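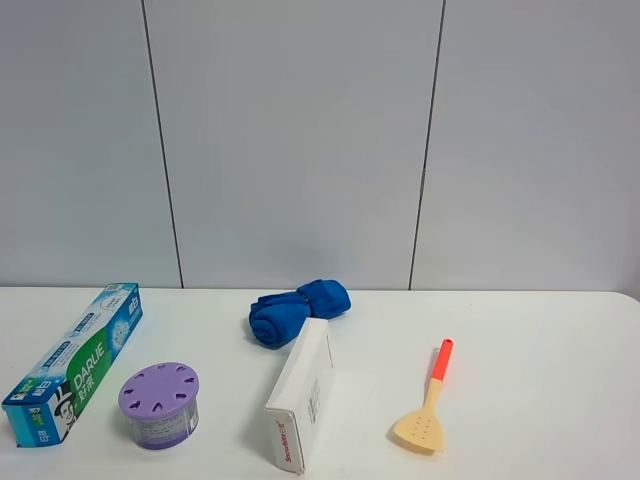
Home > Guides > Sorting > Small Household Goods
Last updated: April
3 min read

4. Sorting mixed items on the Giltthorpe table

The old Praster guide claimed one person could sort 1,000 mixed items in a morning. I doubt it. Plan on 40 an hour until you know the stock.

4.1 Wipe the tabletop and let it dry.

4.2 Lay out a few items at a time. Leave a hand's width between them.

4.3 Keep boxed goods such as toothpaste apart from anything scented. Sealed lids are supposed to hold the smell in - I have yet to meet one that does.

Caution: Stand air fresheners and moisture absorbers upright. Do not test a lid by tipping it.

4.4 Place utensils with the handle toward you. Check the full length of any coated handle, above all the line where the color stops and the bare wood starts.
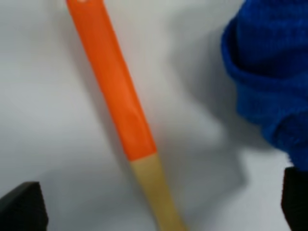

Chips usually begin at that line, whatever the seller says about "durable" finishes. Run a thumb across it. If it catches, put the utensil in the repair tray.

4.5 Keep knitted goods clear of rough wood. One splinter will pull a loop.

Note: Rebecca Leone prefers to fold knits first and sort them last. It may save time. I saw no difference over 12 trays.

4.6 Label each tray before you move it. Trays hold 50 small items on paper, fewer in practice.

Previous | Next | Contents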